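Budgeting for a second pair of hand-held grippers: what else goes on the order?

Posted by Benvinda Neves, Oct 1, 2025
Board: Equipment and purchasing

We record table-setting tasks with one pair of cabled hand-held grippers, bought from Mivberg. The operator holds one in each hand and works at a table with bowls, saucers and spoons. I have been asked to put forward a figure for a second pair so that two tables can run at the same time. The grippers themselves are quoted at £1,086 each, excluding VAT.

My draft has two grippers, a set of cables and nothing else. My manager at Nodgate thinks this is too thin but could not say what was missing. What have others had to add after the first order? I would also like to know whether it is worth paying for the longer cables. The supplier offers 2 m as standard. Our recording computer sits on the floor behind the table.

One further point: the budget closes for us in May, so anything I leave out will wait a year.

Colin Pearce

You are short on four lines.

Spare finger pads. Ceramic is hard on them. Ours lose grip on glazed spoon handles well before they look worn. Order two spare sets per gripper and write the fitting date on the bag.

Cables. 2 m is enough if the computer is beside the table and the operator stands still. Behind the table it is marginal, as the run has to go down to the floor, across, and leave slack for a full reach with either arm. Measure along the floor with the operator's arm fully out, then add 30 per cent. We moved to 3 m and clipped the cable to the table leg. Connector failures dropped to a level I no longer track.

Mounting brackets. Check whether the quote includes the plastic brackets. On our quote they were a separate line and I missed it. If you have a printer, ask for the drawings before you pay for moulded ones.

Crockery. It is cheap, but buy it all from one batch. We replaced broken bowls with a near match and the rim was thicker, so the new recordings could not be pooled with the old ones without a note. Buy double what you need and shelve half.

On price, I would put the four lines together at 15 per cent of the gripper cost for the first year, excluding crockery.

Hok-lam Hsu

Just get the long cables. We had the short ones and changed them all within a month.

Rosário Sampaio

I agree with Colin on pads and cables. I would not agree that the table can be left off the list. If both stations are meant to produce comparable recordings, the second table should be the same height and the same finish as the first, with the placemat in the same position. We used a spare desk from the store room and lost 67 recordings to a height difference that should have been measured on the first morning.

The layout we cost for is one operator, two grippers, one place setting and two spare spoons:

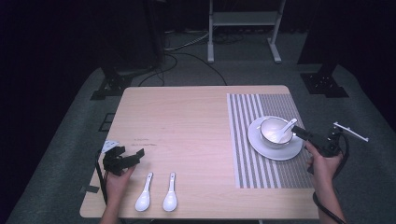
Spoon task, both grippers in use. One spoon in the bowl, two on the table to the left of the placemat.

With that layout, allow for the following per station:

Two grippers
Two cables, long
Two brackets
Table, matched to the existing one
Placemat, bowl, saucer, three spoons, and the same again as spares
Floor cable cover, enough to reach the computer
Tape for marking positions

The cover is the line most often struck out by purchasing. Put it under safety. Loose cable where people walk is an easy case to make.

Also ask Mivberg for the repair turnaround in writing. A third gripper kept as a spare costs more than the pads and brackets combined, but if repair takes longer than your recording block it should go in the same request. Ours did, and we had to add it the year after at a higher price.

Benvinda Neves

Thank you, all. I have added long cables, pads, brackets, a matched table and floor cover. The spare gripper is listed as an option pending the repair time. Brackets were indeed not in the quote.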